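Course handout 3: Gray, near-gray and the naming of colors

Introduction to Color for Textile and Interior Students
Teacher: Gunhild Riis
Room notes and corrections to this handout: Ayman Mansour

1. What we mean by gray

In the last handout we worked with hue, and most of you found it easy to put red, yellow and blue samples in order. This week is more difficult. Gray is often described as a color without hue, which lies on a straight line between black and white. In theory this is correct. In practice a pure gray is rare. A painted wall, a wool blanket or a piece of unbleached linen will almost always lean a little to one side, and the eye notices this lean much sooner when two grays are placed next to each other.

We use three words in this course, and I ask you to use them in the same way in your homework.

Neutral: a gray in which you can find no hue, also after comparison with the gray card.
Near-neutral: a gray with a hue which you can name only after comparison.
Tinted: a gray with a hue which you can name at once.

Please do not write "dirty" or "clean" gray. These words say something about your taste and they do not help the dyer.

2. Warm and cool

We call a gray warm when it leans to pink, mauve, yellow or brown. We call it cool when it leans to green, blue or blue-violet. The limits are not sharp. Green is the hardest case, because an olive gray can look warm beside blue and cool beside orange. For this reason you should always write the second color also: "cool beside sample 3", and not only "cool".

The same is true for lightness. A middle gray on a white table looks darker than the same gray on a black table. This effect is called simultaneous contrast, and it was well known to weavers before it had a name. When a customer complains that the thread has the wrong color, it is often the neighbor thread that is guilty.

3. Low contrast fields

When the differences in a field are very small and have no edges, the eye gets tired and starts to make everything equal. Look at such a field for one minute and the weak tints begin to disappear. Look away at something white, come back, and they are there again. You should therefore write down your first judgment quickly, then rest, then check it once.
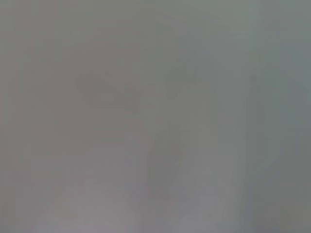
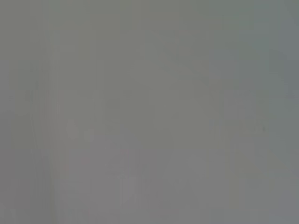 Fig. 1 and 2. Near-neutral grays of middle lightness, with soft passages between greenish and pinkish tones.

4. The story of the Skokanar samples

The dye house Nimri kept a sample book for the Skokanar carpet series, with 312 grays in wool. Every sample had a number but no name. The sellers could not remember the numbers, so they gave their own names: "pigeon", "slate", "oat". After some years one name was used for several samples, and one sample had several names. In February the dye house had to dye a large order a second time, because the buyer had asked for "pigeon" by telephone.

Their new system, Collside, has a short code with two parts. The first part is lightness and the second part is the lean, with a letter: P for pink, G for green, B for blue, Y for yellow. N is used when no lean can be found. It is not a perfect system. It has no place for how strong the lean is, and we will discuss this in class.

5. Light in the room

Never judge gray under one lamp only. Two samples can look the same in daylight and different in the evening under the lamp in your kitchen. This is metamerism, and you will meet it again in handout 5. For the homework please use daylight from a window, without direct sun, and take away all strongly colored things from the table. A red sweater is enough to change your result, so wear something dull if you have it.

6. Homework

a) Collect grays from paper, cloth and packaging. Put them in order from light to dark on a white sheet.
b) Mark each one as neutral, near-neutral or tinted, and write the lean with the Collside letters.
c) Repeat on a black sheet, on another day, without looking at your first answers.
d) Write half a page about the samples where your two answers were different.

Reading: the chapter on neutrals in the Flindolach course book. Students who missed the first class should also read the chapter on lightness.

Correction to handout 2: in the table of mixed greens, sample 712 should be marked as yellow-green and not as blue-green. Thank you to Ayman, who found the mistake.

The gray cards are in the drawer under the window. Please hold them only by the edge and put them back in the paper sleeve.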